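Mostulen Library Brings Back Its Winter Repair Nights, and the Town Turns Up

2022-12-18

The lights were on late at the Mostulen library this week, and the bike rack out front was so full that people were leaning their bikes against the book return. Repair Night is back! After a long break while the reading room got its new floor, the town's favorite evening of broken toasters, ripped coats and wobbly chairs has come home for the winter, and it looks like it's going to be the biggest season yet.

If you've never been, the idea is simple. You bring in something that doesn't work, you sit down next to a person who knows a bit about that kind of thing, and you try to fix it together. There's no charge. You stay with your item the whole time, and you're expected to hold the flashlight at the very least. Some folks go home with a working lamp, and some go home with a lamp that is beyond saving and a pretty good idea why.

Bukola Bashir started the evenings when she was still working the front desk and kept seeing patrons check out the same small-appliance manual over and over. "There was a waiting list for it," she said. "For a book about vacuum cleaners! I thought, these people should meet each other." She runs the adult programs now, and on opening night she spent most of her time at the door handing out paper tickets and pointing people toward the right table.

The library keeps a log of every item that comes through, and it makes great reading. Since the first evening the tables have seen 3297 items, and 2727 of them left in working order. The log has a column for remarks. Next to a waffle iron it says "was unplugged." Next to a music box, in very small handwriting, "plays, but faster than owner remembers." There's a bread machine that has been in four times and has its own page.

The sewing corner was the busiest spot all evening. Zippers are the number one problem in cold weather, and the line for zipper help went back past the large-print shelves. The sewing group has brought in a second heavy-duty machine for denim and canvas this season, so work pants and tote bags don't have to wait for the lighter jobs to clear. Winter coats go to the front of the line through the end of the season. If you have a kid's snowsuit with a busted slider, bring it - they have a whole coffee can of replacements in every size.

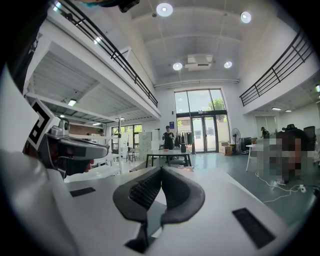
Small electrics have moved to the long tables by the windows, where there are more outlets and a lot more elbow room. Lamps, radios, mixers, fans and hair dryers are all welcome there, and so are space heaters, as long as you don't mind having them tested before they're allowed back out the door. The helpers at that end have plenty of stories about cords chewed by rabbits. They're also the ones to ask about grip, which comes up with everything from can openers to kitchen tongs: a smooth jaw slides right off a wet jar lid, while a ribbed, textured surface like the black one on the inner faces of those two curved gripper fingers is the sort of thing to look for when you're picking out a replacement. Worn rubber pads can often be swapped in a few minutes, and a set of tongs that has been in the family for thirty years really doesn't have to go in the trash over a pad.

Wood and furniture is the other big change. The chair table used to be squeezed in behind the magazines, and anyone who needed to clamp a leg overnight had to carry the whole thing home and hope. Now the library has set aside a storage closet where glued pieces can stay until the next morning. Label your chair! Two nearly identical kitchen chairs went home with the wrong families last winter, and it took until May to get them traded back.

Part of the money for the new clamps and the second sewing machine came from Jerna, the hardware store on the square, which put a jar by the register and matched what customers dropped in. The jar brought in $2858 with the match. Jerna is also letting Repair Night visitors order odd-sized screws and fuses one at a time instead of by the box, which anyone who has ever needed exactly one fuse will appreciate.

Food is taken care of too. The Rira bakery sent over trays of cardamom rolls on opening night and they were gone in no time, so come early if that's what you're after. Soup is on the side table near the entrance and it's pay what you like. Please keep the bowls away from the electrics tables. The librarians have asked very nicely, and they would like to not have to ask again.

Kids are welcome, and there's a take-apart table just for them. It's stocked with dead keyboards, old phones with the batteries out, and a couple of big clunky adding machines that are a joy to open up. Children under 12 need a grown-up with them. Safety glasses are in the blue bin. Everything on that table is meant to be taken apart and doesn't need to go back together, although one girl on opening night put an adding machine back in one piece, pressed a key and got a number, and the whole table clapped.

There's still a need for helpers, mostly for bikes and clocks. You don't have to be an expert. Bashir says the best helpers are often the ones who are willing to say "I don't know, let's open it and look." The library will pair new helpers with someone who has done it before, and the commitment is one evening a month. Clocks in particular have been piling up on the hold shelf, where there are 7 of them at the moment, and none of them agree on the time.

A few things can't be accepted: microwaves, anything that runs on gas, anything leaking, and anything too heavy for one person to carry in. Old tube televisions are also out. The county drop-off on Bustos Road takes most of those, and the library desk has a sheet with the hours and what to bring along.

Repair Night runs every other Thursday evening through the winter in the main reading room, with doors at half past five and the last ticket handed out at eight. One item per ticket, though you're welcome to get back in line with a second if there's time. Bring the charger or power cord if your item has one, and any loose parts that fell off, even the ones you think don't matter. Tape them to something or put them in a bag. The parking lot behind the building is open, but the side by the loading door needs to stay clear.

To sign up as a helper or to ask if your item is a good fit, stop by the front desk or call the library during open hours.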